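## 4. Hanging your utensils

Right, the Clerkside stand is built and upright, so on to the fun bit! I've set up a couple of these now (one at home, one for the holiday let in Wandarby) and I do it the same way each time.

1. Put the stand on a flat table with plenty of elbow room. I don't load mine on the worktop, there's always a kettle in the way.
2. Give the top a gentle turn by hand. If it wobbles, go back to section 2 and tighten the pole.
3. Start with your heaviest piece. Hold it by the handle and bring it in from the side, well clear of the pole. 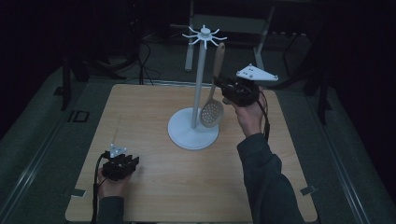 4. Lower the loop or hole in the handle over the tip of a hook and let go slowly — don't drop it on.
5. Hang the next heavy piece on the opposite side, then fill in the gaps however you like.

**Note:** a handle without a hole won't hang. I tie a bit of kitchen string round mine and it's been fine.

**Caution:** keep to 625 g on any one hook. My old cast ladle went over that and I had to put it back in the drawer (sulking).

Wooden handles need to be properly dry before they go up. I leave mine on a tea towel overnight, usually after the big Friday wash-up.

Cleaning the base is in section 5.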